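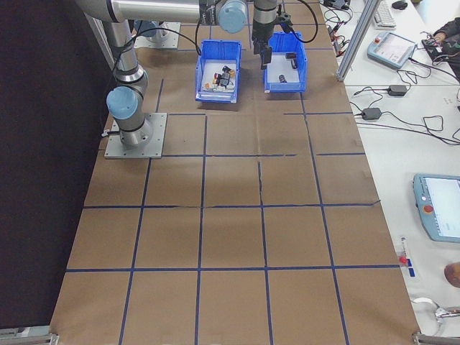

Brown paper on a work surface, marked off into squares with dark blue tape.

Lomia is a streaming channel devoted to tabletop games, puzzles and long, unhurried evenings of conversation. It is broadcast from the small town of Duviscombe and is best known for its map-drawing streams, in which viewers help decide where the rivers, roads and villages of a made-up country ought to go.

The channel began one June as a sideline to a board game blog of the same name. The first broadcast had 200 viewers, most of them readers of the blog who had wandered over to see what the fuss was about, and a good many of them are still regulars in the chat today. For the first year there was no camera on the host at all, only the board and a pair of hands, and the host has kept to a screen name ever since.

Programming

The main series, Dawber, is a cooperative campaign played on a hand-drawn map that has grown a little with every episode. Its longest sitting drew 1607 viewers at its peak, which remains the channel's record, and it ended only when the host's voice gave out somewhere near the end of a very long trading scene.

Aline is the gentler of the two regular shows. It is given over to jigsaws, word games and letters from viewers, and it has no set length, so an episode may be over in an hour or may ramble on happily until past midnight. Fans often recommend it as the best place for a newcomer to start, as there is no story to catch up on.

A holiday stream is held every year on 3rd December, when both shows are folded into one and the chat picks the games.

Community

The channel has 4000 followers and a separate message board with 834 members, where old episodes are talked over in loving and sometimes exhausting detail. Members also keep an index of every place name used in Dawber, including the ones the host has forgotten.

See also
Tabletop game streaming
Cooperative board games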